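From the Zosa workroom: small things in bags

Our storage wall is now in use, and I would like to thank everybody who has helped with the sorting. The white bins with lids are standing on the shelves beside the big letter W, and the table is again a place for work.

Please continue to put the small pieces in clear plastic bags before they go in a bin. It is much easier to find a colour when you don't have to open everything.
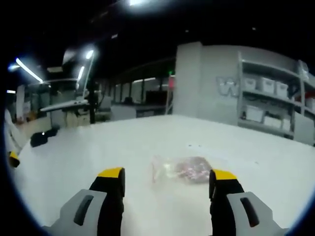
One bag should hold one kind of item only. If a bag is torn, please take a new one from the Drumier box near the door. We still have 89 of them, so there is no need to save.

String is the more difficult matter. In March we lost a full afternoon to knots, and my neighbours at the table will remember it. My advice is to pull a length straight between two points, check it for weak places, and only then wind it.
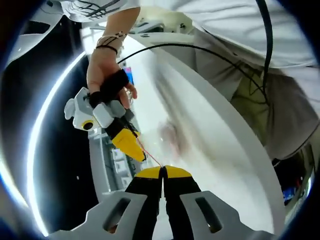

Thin string in red or orange goes together with the other warm colours. Pieces shorter than your hand can go in the scrap jar. The labels for the lower shelf will arrive with the next Çınar order.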